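Most hand comparisons I read rank the candidates by grasp success rate, and I think the number is close to useless for anyone deciding what to bolt to a wrist. It rewards whichever hand the object set happens to suit. A two-finger parallel gripper will beat a five-fingered hand on blocks and cans every time, at a fraction of the cost and with far fewer joints to calibrate.

Our group at Hirnau spent January on this question. We had a Cekell parallel gripper on one pair of arms and the Pomare five-fingered hands on another, both under the same controller and the same head camera. We logged 3,702 grasp attempts. The headline rates were close enough that a buyer reading only the summary table would pick on price.

The failure logs are where the two differ. The parallel gripper fails early and plainly: the jaws close on nothing, or the width sensor reports the wrong value, and the attempt ends. The hands fail late. A finger catches on a fold of cloth, the thumb arrives a few millimeters high, and the object rolls after contact. Of the 1,572 attempts we ran with the hands, the expensive ones to diagnose were those that passed the contact check and were lost during the lift.
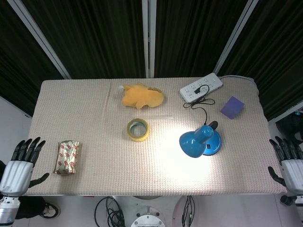 Object choice decides how much of this you ever see. A plush toy is forgiving for any hand and tells you little. A foil package is better, as it crinkles and shifts the contact points while the fingers close. A roll of tape standing on its side punishes a slow thumb. A desk lamp with its switch on puts a bright patch on the cloth and gives the camera an exposure problem that has nothing to do with the hand, and a cable plugged into a power strip adds a load the planner does not model. I would keep all of these in the set and report them separately. Averaging them together hides the reason for each failure.

Javiera Ledesma, who wrote most of our controller, disagrees with me on one point. She holds that the surface should be hard and flat so that the hand is the only variable. I prefer a textured cloth. Fingertips drag on it, thin objects sink slightly into it, and a hand that needs a perfect tabletop should be marked down for that.

The Trurumthorpe protocol, which we used for our first 1,670 attempts, allows 10 retries per object and counts the best. I would drop that rule first. Retries favor the hand with the faster reset and say nothing about the grasp. One attempt, one result, with the joint currents saved, is slower to turn into a table but much easier to act on.

My advice to a lab choosing between the two is to write down the last step of the task before looking at any hardware. If the object only has to move from one place to another, buy the parallel gripper and spend the difference on a better wrist camera. If it has to be turned, pressed or switched after pickup, test that step directly and ignore the pickup rate until it works.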